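The lawyer who runs Granstead had already put the kettle on when I arrived, and she was talking about security deposits before I had my notebook open. Granstead is a small tenants' law practice on the upper floor of a former shoe store in Palacios, and she has run it for five years, first alone and now with a paralegal and a law student who comes in when classes allow. Every client they take is a renter. She used to represent landlords, and she's cheerful about it.

"I know how the letters get written, because I wrote them!" she told me. "There's a paragraph everybody borrows from everybody else. Normal wear excluded, damages as itemized, please remit. I must have sent that paragraph 700 times."
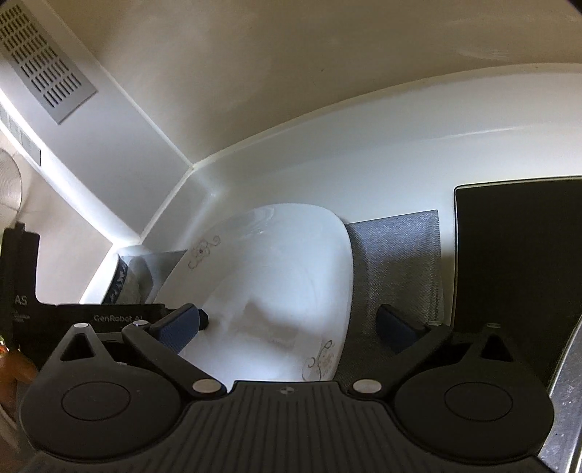 Deposits are what most people come to her about, and she can talk about them with a joy I didn't think the subject could hold. The amounts are often small (one client last September was fighting for $900, a month's groceries and a car repair, as she puts it), so many firms won't touch them. She likes them for exactly that reason. A move-out bill can go after anything in a home, from the carpet down to something as plain as a pale gray vent grille with rows of short slots, and she wants her clients to look at those things with the same suspicion the other side will. Her advice is to go through each room slowly on the first day, write down what's already scuffed or loose, and send the list to the landlord by email that same evening, while it still means something.

"People think evidence is a big dramatic thing," she said. "It's an email with a time on it. I love an email with a time on it. I could frame some of them."

I asked what she does when there's no list and no email, and she laughed and said that was most of her files. Then she starts asking who helped carry the couch. Somebody's cousin was there, somebody's coworker brought a truck, and one of them remembers the stain in the hallway because they set a box on it. She calls the cousin. She says she has never once regretted calling the cousin.

The office works out of two rooms. The front one has a long table where clients spread out their papers, and she has a rule that nobody gets told off for the state of them. I saw a lease come out of a freezer bag. She read it standing up, every page, with a pencil behind her ear and another in her hand, and when she found the clause she wanted she tapped it and said "hello, you" to it.

Repairs are the second big pile. Granstead spent a good part of last year on a building called Brimow, where tenants on four floors had been writing separately about the same failing boiler. None of them knew the others had written. She got them into one room, and she still gets a little pink talking about it.

"They had been living above and below each other the whole time, each one thinking they were the difficult tenant," she said. "You should have heard it when the second person started reading her letter out loud. It was practically the same letter."
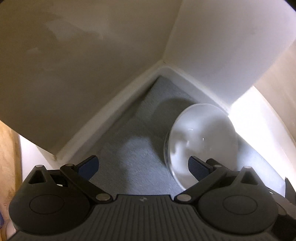 The Brimow matter settled before a hearing, and she can't discuss the terms, though she did say the tenants still meet and that she's been invited to the potluck. What she will discuss is how the case changed the practice. They now ask every new client whether the neighbors have the same trouble, and the law student has built a simple spreadsheet, nicknamed Ranora for reasons that got lost somewhere in the spring, that matches complaints by address.

"It's the least glamorous thing in the building and I would save it first in a fire," she said.

I wondered if she ever misses the other side of the table, with its bigger fees and better chairs. She thought about that properly. She misses the chairs, she said, and she misses a few of the clients, some of whom were decent people with one rental house and no idea what the law asked of them. Two have since called her for the name of somebody good, and she was glad to give it.

Her next project is a free evening class on reading a lease, with real clauses and the names taken off. She'd like people to bring their own and mark it up in pen. The paralegal has asked for a firm finishing time, having seen her get going on late fees. We had gone well past ours by then, and the kettle was on again.

Contact | Copyright 2024 | Back to top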